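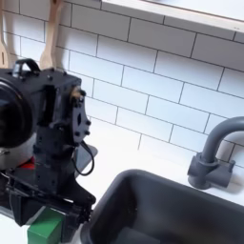 About Hivus

Hivus helps colleges, small labs and workshops plan and buy robot equipment. We work out what a project needs, what it will cost over its life and in what order to buy it. We do not make robots and we do not take commission from the people who do. Clients pay us a fixed fee, agreed before we start.

We are based in Grarnside, on the ground floor of Grigaitė House, where we have 40 square metres of workshop and a small office. Most of our work is for places buying their first arm, or replacing one that was bought in a hurry.

What we do

A typical job begins with a visit and a list of tasks. We ask what the arm should pick up, how heavy it is, who will be in the room and who will look after the equipment once it has arrived. From that we write a specification that can be sent to suppliers, and a budget that can be sent to whoever signs it off. When the quotes come back we put them side by side on the same terms, which usually means adding the things one supplier has included and another has left out – delivery, spare fingers, cables, training, software renewals.

We can also attend the supplier's demonstration with you and bring our own list of tests.
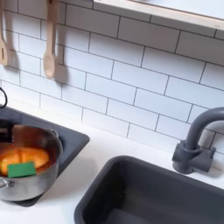 The arm takes up most of the discussion in a first budget, and the work area is often left as a single line marked "sundries". We cost it properly. A kitchen bench needs a counter, a sink and tap, a cooktop panel and something to put on it, and every one of those has to be bought, fixed down and replaced when it wears. A steel pot throws back bright highlights that a plain one would not, so if the project depends on cameras we suggest pricing both kinds and trying them before ordering a set. Sponges and other small items go on the list too, with spares.

For a bench of this type we normally set aside £3,000 for fittings and consumables, apart from the arm itself. Larger rooms cost more, mainly in electrical work.

The Zanard sheet

Our budgets are all written on the same form, which we call the Zanard sheet. It has one page for purchase costs and one for running costs, and covers the first 12 months after delivery. We leave a copy with every client and you are free to change it. The running costs page is the one people go back to. 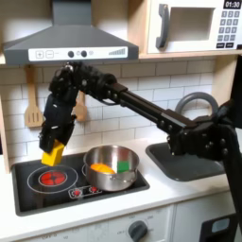

Yellow block held over the left burner, with the saucepan on the right.

How we charge

Fees depend on the number of arms and the number of rooms. A single bench is our smallest job and takes two visits, one before the specification is written and one after the quotes are in. Travel is charged at cost. If a project does not go ahead after the first visit, you pay for that visit only.

We ask clients with a January budget round to contact us in the autumn. Suppliers' lead times vary a good deal, and an order placed late in the financial year may not arrive inside it.

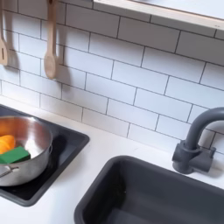
Buying in stages suits most of our clients. Stage one is a bench with few objects, and money for more is held back until the team knows what it wants to do next. An orange piece and a green block in a saucepan are enough for a good deal of early pick-and-place work. Microwaves, extra pans and further rooms can wait for stage two, and so can a second arm.

Contact

The office is open on weekdays. Visits to the workshop are by appointment – please tell us in advance if you would like to bring your own objects to try.

Page last updated Wednesday, May 2, 2018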